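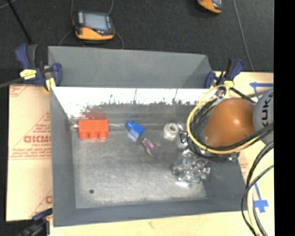
4.2 The bin as a household institution

Figure 3. Bin 15 from the Tikilcombe households. A building block, a blue plastic piece, a white threaded pipe fitting and other odds and ends on the bare metal floor.

Every home we studied had a place for things that had no place. In the interviews it went by many names (the drawer, the tub, the bowl, "that thing by the door"), and people tended to lower their voices when they got to it. For the sake of consistency we call it the bin, whatever it was made of. Participants were asked to tip the contents of their own version into one of our sheet-metal bins, so that everyone's clutter would be judged against the same grey background. Nothing was to be sorted, cleaned or quietly thrown out first. We suspect that this last rule was broken in over 28 homes, but we have no way of proving it and we were usually offered coffee.

Figure 3 is typical of the smaller collections. The red-orange block has studs on it and needs no introduction to anyone who has crossed a living room barefoot. The pipe fitting belongs to what we call the repair class: objects kept against the day when something breaks in exactly the right way. The blue piece is harder. It has a squarish body and a narrower, knob-like end, and our two coders spent longer on it than on any other object in the Tikilcombe set. One put it down as a toy. The other put it down as "part of something," a category we had not planned for and which ended up as the second largest in the study.

That category deserves a word. We began with the scheme used in the Mimon pilot, which divided household leftovers into toys, hardware, packaging, stationery and food-related items. It worked well until we opened the first bin. Objects that people keep are very often pieces of other objects, and the owner may remember the piece perfectly while having no idea what the whole was. Asked about a small plastic knob, one father of three told us that it was "important" and that he would know what it was for when he needed it. He had moved house twice with it.

The clear, glossy material to the right in Figure 3 raised a different problem. Under the Mimon scheme it would have to be packaging or nothing, and the coders could not agree that it was either. The small purple-and-white object, crumpled-looking and partly translucent, went the same way. Both were entered as "unresolved." We had hoped to keep that label rare. It now has its own column, and El Sherbiny has proposed - only half in jest - that it be given its own paper.

4.3 Why things stay

We asked each household to explain why each object had been kept. The answers fell into fewer groups than the objects did. The most common was future use, claimed for nearly all hardware and for a surprising amount of string. Next came what we have labeled deferred return: the thing belongs somewhere else in the house, everyone knows where, and it will be taken there by somebody going that way. Toys were almost always explained like this. In the Nikine interviews a single building block had been awaiting its return upstairs for 30 months, in a home with one flight of stairs.

A third group of answers amounted to a shrug. We coded these as "no reason given," although Abdelghani El Sherbiny, who carried out most of the interviews, argues that the shrug was a reason and a fairly complete one. Throwing something away calls for a decision. Leaving it in the bin calls for nothing at all, and can be done while holding groceries.

We found no clear link between the size of a home and the amount in its bin. The Mahmoudi apartments, which are small, produced some of our heaviest collections. What did seem to matter was the container itself. Households with a shallow tray cleared it out when things began to slide off. Those with a deep container simply pressed down. Several people described buying a larger one as "getting organized," and we recorded the phrase without comment.

One limit of the method should be noted. Tipping a collection into a new bin destroys its layers, and the layers were, by all accounts, where the history was. Owners who watched the transfer often greeted objects from the bottom with real pleasure, and then asked for them back. We returned everything, including the items marked unresolved. At the follow-up visits most of it was back where it had been, with our consent form on top.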